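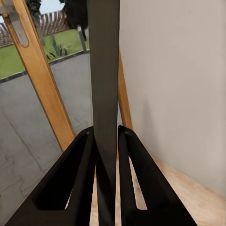 How to Clean a Glass Pendant Light

These instructions apply to all pendant lights in the Saliba and Brullness ranges, including models with removable glass shades. Uvska recommends cleaning every 6 months.

Before you begin
Turn off the light at the wall switch and at the circuit breaker. Allow the bulbs to cool fully. Place a folded blanket on the floor beneath the fixture and set up a stable stepladder.

Removing the shade
Support the shade with one hand and turn the retaining ring counterclockwise. Lower the shade slowly. Keep the ring and the rubber washer together – the washer must be refitted.

Washing
Wash the glass by hand in lukewarm water with a little mild dish soap. Water temperature must not exceed 100°F. Rinse, then dry with a lint-free cloth. Wipe metal parts with a dry cloth only. Do not spray any liquid onto the fixture.

Refitting
Replace the washer, raise the shade and tighten the ring by hand. Fit bulbs of no more than 40 watts and restore the power.

Replacement washers may be ordered from the Skollutside parts desk under part number 763.

Last revised October 2023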